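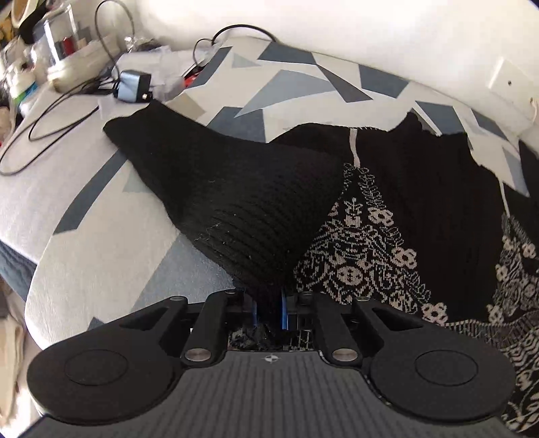
## Unit 6: Preparing and Folding Patterned Knitwear

Household Textiles, Course 3701
Sarantis Institute of Home and Textile Care
Handout revised 8/14/26

### 6.1 Purpose of the unit

This unit covers the handling of a patterned knit garment from the moment it is laid on the padded surface to the moment it is placed on the shelf. Students are expected to have completed Unit 5 (Plain Knits and Jersey) and to have signed the record sheet for that unit before beginning the practical work.

Patterned knits are treated separately from plain knits for two reasons. Where a design is worked in two or more colors, the fabric may carry strands across its back, and these strands can be caught by fingernails, rings and watch straps. A design placed on the body of a garment also gives the eye a fixed reference, and a fold that would pass unremarked on a plain sweater will look crooked when it cuts across an ornament at an angle.

### 6.2 Terms used in this unit

**Body.** The main part of the garment, front and back together.

**Ground.** The color against which the design is worked. On a black garment with pale patterning, the ground is black.

**Panel.** An area of ornament with a definite outline. The panel on the study garment is triangular, in beige-pink and black. It widens from a narrow peak, with looped, leafy chains along its sloping sides and scrolls within.

**Motif.** A single figure inside or beside a panel, such as a flower, a sprig or a medallion.

**Float.** A strand of yarn carried behind the stitches while another color is in use. Floats are found on the wrong side of the fabric.

**Sleeve line.** The line along which the sleeve is turned back over the body. In most adult garments it runs close to the shoulder seam, though wide sleeves require some judgment.

### 6.3 The work surface

Practical work is carried out on a padded surface with a fitted cover. The padding keeps the knit from sliding and allows it to be smoothed with light pressure. Bare tabletops are not acceptable for this unit.

A cover with a geometric print may be used, and many students find it helpful to compare the edge of the garment with the lines of the print. This practice is permitted in class. It should not be relied upon in the assessment, where a plain cover may be supplied.

Before laying out the garment, check the cover for the following:

- pins or clips remaining from earlier work
- damp areas
- loose thread, which transfers readily to dark yarn
- wrinkles in the cover itself, which should be pulled flat and tucked under

Jewelry is to be removed and placed in the tray at the end of the bench. Sleeves should be rolled above the wrist.

### 6.4 Inspection

Inspection is done by eye first and by hand second. Students should stand back from the surface and look at the whole garment before touching it.

Dark grounds show lint more clearly than any other kind. On the study garment, pale strands and specks can be seen on the wide black sleeve. Material of this type is removed before folding, as it will otherwise be pressed into the knit while the garment is stored. Use the soft brush, working in one direction and following the ridges of the knit. Adhesive rollers may be used on smooth knits only. They are not to be used over a raised motif.

A pale strand lying on dark fabric should not be pulled until it has been identified. It may be loose lint, or it may be an end of pattern yarn that has worked through from the back. Lift it gently with the side of the brush. If it comes away freely, it is lint. If there is any resistance, leave it in place and enter it on the inspection slip under "Ends." Repair of ends is covered in Unit 9.

Once the front has been brushed, turn back the hem and look at the wrong side for long or broken floats. A garment with broken floats is set aside and is not folded.

### 6.5 Lifting and moving the fabric

Most damage to knitwear in the workroom happens during lifting. The following rules apply throughout the course.

1. Take hold of the fabric itself, in a small gathered fold, and never by a single thread or a cuff edge.
2. When moving a sleeve, support it at a second point as soon as it leaves the surface. A wide sleeve is heavier than it looks and will stretch under its own weight.
3. Do not drag the garment across the cover. Lift, move and lower.
4. Release the fold slowly and smooth the place where it was held with the flat of the hand – from the center outward.

If the fabric shows a peak or a pucker after release, the hold was too tight or too narrow. Leave the spot for a minute and smooth it again. Steam is not to be used without the instructor's permission.

### 6.6 Laying out a sleeve that overlaps the body

A garment set down in one movement seldom falls flat. A common result is for one sleeve to lie partly over the body, hiding its edge. The study garment shows this condition: the right side of the sleeve covers part of the body's left edge, while the sleeve extends upward and to the left toward its narrower cuff end.

Folding should not begin in this state. The hidden edge cannot be judged, and any fold made over it will include a second, unplanned layer.

To correct the overlap:

1. Find the point where the sleeve crosses the edge of the body.
2. Gather a small fold of the sleeve near that point and lift it clear.
3. Move the sleeve outward until the full edge of the body can be seen.
4. Lower the sleeve and ease the cuff into line with it.
5. Smooth any curved ridges in the lower part of the sleeve. Curved ridges show that the fabric is under uneven tension.

### 6.7 The fold

The standard fold for this unit is the Lundico fold, taught in three stages. It leaves the principal ornament on the outside, where it can be recognized on the shelf.

**Stage one.** Turn the garment face down. Check again that neither sleeve is trapped beneath the body. Fold one side inward by a quarter of the body's width, and bring the sleeve down along the new edge. Repeat on the other side.

**Stage two.** Fold the hem upward by a third of the length. If the lower edge of a panel would fall directly on the fold, move the fold up or down until it clears the motif. A crease through a medallion or flower is counted as a fault.

**Stage three.** Fold once more, toward the neck, and turn the garment over. Adjust the corners by hand. The finished stack should be even in thickness, with no cuff showing.

Tissue is placed between the layers when the garment will be stored for longer than one season. The workroom supplies Hevora acid-free sheets, stored in drawer 13. One sheet per fold is enough.

### 6.8 Storage

Patterned knits are stored flat, on the Budby shelving along the north wall. They are never placed on hangers. Dark grounds and pale grounds are to be stored on separate shelves, and no garment should project beyond the shelf edge. Complete the shelf label before leaving the bench.

### 6.9 Assessment

The practical assessment is marked out of 73, and a score of 61 is required to pass. Marks are divided as follows:

| Section | Marks |
|---|---|
| Surface and preparation | 10 |
| Inspection and inspection slip | 18 |
| Lifting and laying out | 20 |
| Fold | 15 |
| Storage and labeling | 10 |

Students who do not reach the required score may repeat the assessment once during the same term. The garment used for the repeat will be of a different pattern.

### 6.10 Preparation for Unit 7

Read the section on cardigans and other front-opening knits in the course binder. Bring one front-opening garment from home, clean and dry, with all fastenings in place. Garments with beading or sequins are not suitable and will be returned to the student at the door.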